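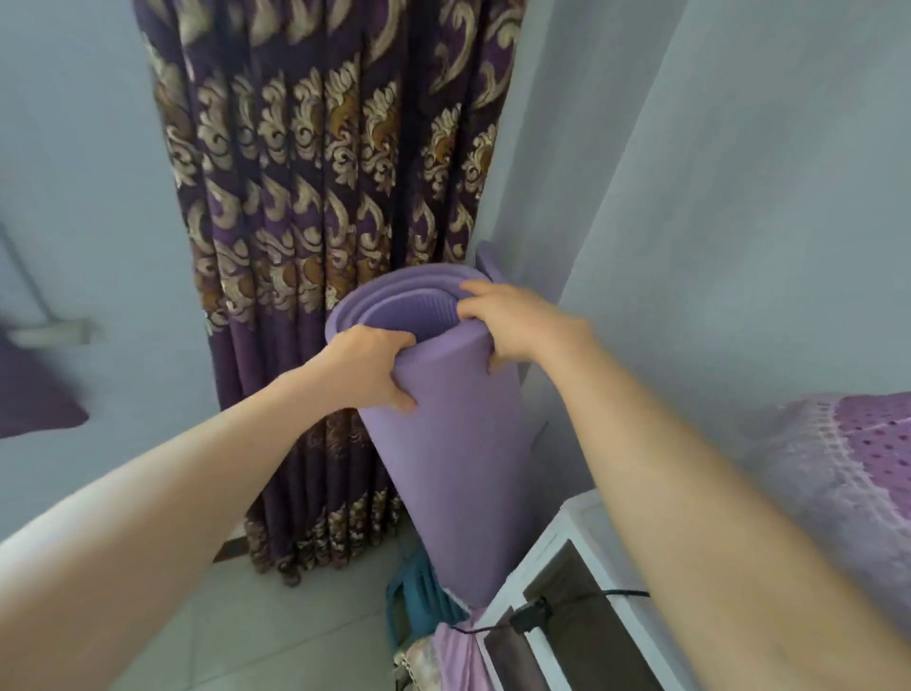
The purple mat, rolled up.

Search this blog

So I have been going to the same beginner stretching class since September, and I want to write down how it's going before I forget what the start was like. January 2018 seems as good a time as any, what with everybody else making big plans.

The class is in Pukville, upstairs from the old Panasiuk shoe store. You go in by the side door and up 31 steps (I know because there's a number painted on the top one, some leftover joke from the dance school). The first week I got up there and had to sit down on the bench and pretend to look for something in my bag. I'm 5 months in now and I can get up there and still say hello to people, so there's my first bit of progress!

Our teacher is Hamisi Kaijage and he is very calm. He talks you through every pose like he's giving directions to a gas station. "Left foot back, keep going, bit more, okay you're there." I had tried a class years ago at one of those shiny gyms and the teacher there kept telling us to breathe into our kidneys, and I spent the whole hour worrying about where my kidneys were. Hamisi has never mentioned kidneys once.

What surprised me is how much I like the boring poses. Lying on my back with my knees bent and my feet flat, just letting them fall to one side and then the other – I could do that all evening. I do it at home now in front of the TV. The standing ones are another story. My balance on the right leg is fine and on the left leg it's a disgrace, and I have no idea why, because I use both of them to walk to work.

I pay $168 for a block of classes, which made me wince the first time. Then I added up what I was spending on lunches at Zindum, the sandwich place by my office, and stopped wincing. I still go for the lentil soup. I just don't go every day.

My sister got me a Savis step counter for my birthday and wants me to do 10 minutes of walking before each class to warm up. Most days I get to 3,000 steps and the thing buzzes at me like I've won a prize, and then I sit back down. She gets a lot more than that. She also has a dog, so I don't think we should be compared.

The big news is that two weeks ago I touched my toes. Fingertips only, knees a little bit soft, and I came up so fast I saw stars, but I touched them. I haven't managed it since. Hamisi said that's normal and to leave it alone for a while, so I'm leaving it alone (I try every morning in the bathroom).

Next block starts after the break and I've signed up already. If you're near Pukville and have been thinking of coming along, the early evening class has more room than the late one, and wear socks you can take off easily, the floor is cold until the heater gets going.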